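Arico Grasp Planner

Planning and replay software for two-finger grippers
Made by Flistmont. Release notes last changed 5/8/19.

Overview

Arico takes recordings made with a hand-held gripper and turns them into motion plans for an arm with the same fingers. It runs on an ordinary desktop computer next to the arm controller. The operator records a task by hand, checks the path on screen, marks where the fingers should open and close, and sends the plan to the arm. No code is needed for the basic steps, but everything in the menus can also be scripted.

The planner was written for shops that change jobs often and don't want to teach points one at a time. It works best with rigid objects on a flat surface. Cloth, bags and loose cable are not supported in this release.

What is in the package

Recorder – logs finger opening, tool position and wrist camera video on one clock.
Path editor – trims, smooths and joins recordings. Undo goes back 100 steps.
Contact checker – compares the finger pads with the object model and flags any pose where the pads would touch before they are meant to close.
Replay – sends the finished plan to the controller and logs the difference between planned and measured position.

The Recorder can be bought by itself. The other three are sold together.

Thin and open objects

Earlier versions treated every object as a solid block. That was fine for boxes and poor for anything made of rod or wire, where most of the block is air. The planner refused grasps that were perfectly safe, and users had to turn checking off to get work done. The contact checker now keeps each rod as its own shape, so the fingers can pass between two legs of a wire stand or close on a single one.

Dark rods are still harder than light ones. If the outline breaks up in the preview, raise the exposure first and the edge threshold second. A shiny tabletop can also give false edges where light reflects off it. Draw a mask over the bright area or turn on the "ignore surface" option, which drops anything lying in the plane of the table. Leave that option off if the object has feet or rods lying flat on the table that you want to grasp.

Calibration

Finger pads have to be measured once, when they are fitted. Close the pads fully, press Zero, open them fully, press Span. The values are stored with the tool name. If you swap to a different pad set, load that set's file before recording. Old recordings keep the values they were made with.

Camera calibration uses the printed sheet in the box. Take 52 views, with the sheet tilted in different directions. The program will accept fewer but shows a warning in the log.

Limits

Recordings per project: 2,000
Rods or edges per object model: 127
Arms per license: one

Projects from the older Lenorton editor open without conversion. They can't be saved back to that format, so keep a copy. Controllers from Zarei need the separate driver, which is free with any license and has its own installer.

Known problems in this release

The preview sometimes draws the left and right pads swapped after a mirror command. The plan itself is correct. Reopening the project fixes the drawing.

Smoothing set above the middle of the slider can round off a sharp corner in the path. Check the replay at low speed before running the job – this matters most near bent rods and hooks.

Pausing a recording for a long time leaves a still section in the video. Trim it by hand for now.

Ordering and support

Licenses are sold per computer and don't expire. Updates are free until the next full release in August. Questions about drivers or older projects go to Flora MacKinnon on the support desk. Please attach the log file and the project file, and give the name of the pad set you are using. 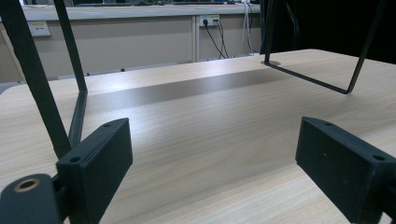 Log files are in the project folder under "logs", one for each day the program was opened. Send the whole folder if you aren't sure which one is needed.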